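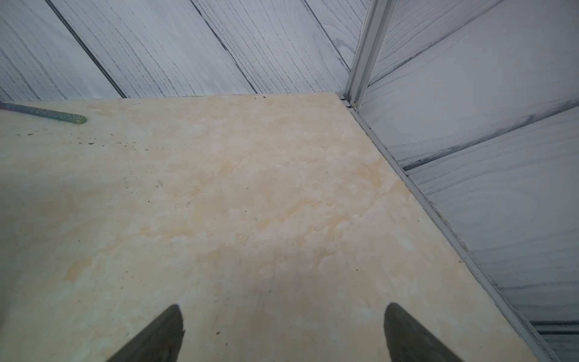
Sourdough Starter FAQ: the stuff you keep asking me

I've been baking out of my little kitchen in Burneck for 7 years now, and my inbox is mostly starter questions. So I put them all on one page!

Do I need a special flour to get going?

Nope. I started mine with plain whole wheat from the supermarket and it was fine. These days I buy a stone-ground rye from Vukunstead (pricey, but I love the smell) and feed half rye, half white.

How often do you feed yours?

Once a day if it's out, once a week if it's in the fridge. In December I forgot for 23 days and there was a layer of gray liquid on top. I poured it off, fed it twice, and we had pancakes that weekend.

How much starter should I keep?

Way less than you think. I keep 80 grams, tops. If you follow the old books you end up with a bucket of the stuff and a lot of guilt.

What do you keep your flour in?

Anything with a lid that closes properly. Clear plastic is handy for seeing when you're running low, and I like a latch I can pop with floury hands. I write the flour type on masking tape, or I'd mix up the rye and the spelt every single time.

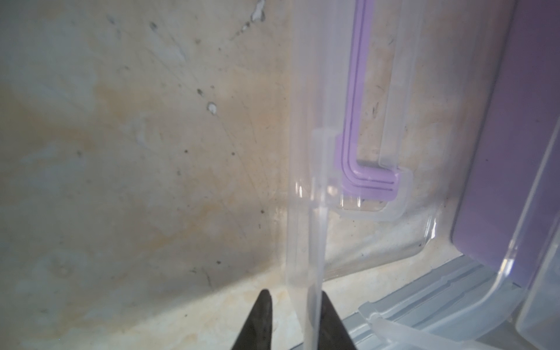
Clear plastic container with a purple latch.

My dough is a puddle. Help?

Too much water, or it sat too long. Try 355 grams of water to 500 of flour and see how it feels, then creep up from there. Flours drink differently, so my numbers may not be yours.

Can I bake without a Dutch oven?

Sure! I used an upside-down roasting pan over a cookie sheet for ages. Then I got a secondhand Gronia pot and I do like the crust better, but it weighs a ton.

Can I buy some of your starter?

I don't mail it, sorry. The Ritchie bakery will usually give you a spoonful if you bring a jar and ask nicely.

23 shares | 3 comments

breadnoob_k: Cut my water like you said and the loaf stood up for the first time!! Thank you

Oatsandall: Does the gray liquid mean it's dead? Mine smells like nail polish.

crumbfan: @Oatsandall mine did that, it was just hungry. Two feeds and it was back to normal

Contact | Copyright 2019 | Back to top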